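Katine Dosing Pump, Home Guide
Section 2: Mixing and loading your first batch

Okay, so the pump is on the wall and you've read section 1 (please tell me you've read section 1). Now comes the mixing, which I like a lot more than the drilling!

Before you start, cover whatever you're working on. I use a big sheet of paper, weighed down at the corners, and I toss it once it gets too blotchy.

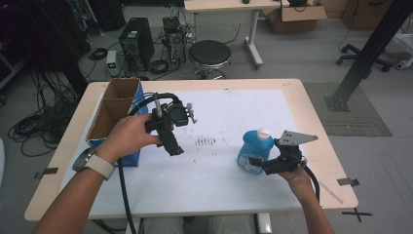 Fig. 4. Table with paper laid across the top, bottle standing on it.

1. Rinse the tank twice with plain tap water. No soap, even the gentle kind.

2. Fill the tank to the 13 line. There's a second line at 17, but that one's for the Grallix tank and it will drive you nuts if you mix them up (I did, for a whole winter).

3. Add 43 ml of plant feed. Pour slowly and swirl as you go.

Note: I wrote this with Vanhove feed in mind. Elitz feed is thicker, so give it a longer swirl and let it sit a bit before you go on.

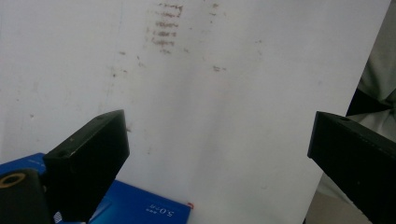
Toon Aerts wrote in to say he does step 3 before step 2, feed first and water on top, and gets far less foam that way. I tried it and he's right about the foam, but I kept overshooting the line. Go with whichever suits you.

4. Drop the intake hose in until the weighted end touches bottom. Then pull it back up just a touch, so it doesn't suck up the gritty stuff.

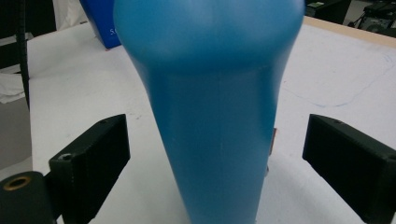 If the hose keeps floating up on you, warm it in your hands for a minute and straighten it out. New hoses come coiled tight and they hold that curl for weeks.

Caution: never run the pump dry. The seals hate it, and a new set takes forever to arrive in December.

5. Press and hold Prime until you see liquid at the far end of the outlet line, then let go. Wipe up any drips right away, this stuff stains!
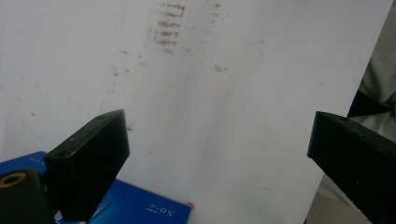 6. Set the dial to 2 and leave it there for the first week. Leaves going yellow at the tips? Turn it down a notch. Section 3 has the full dial chart.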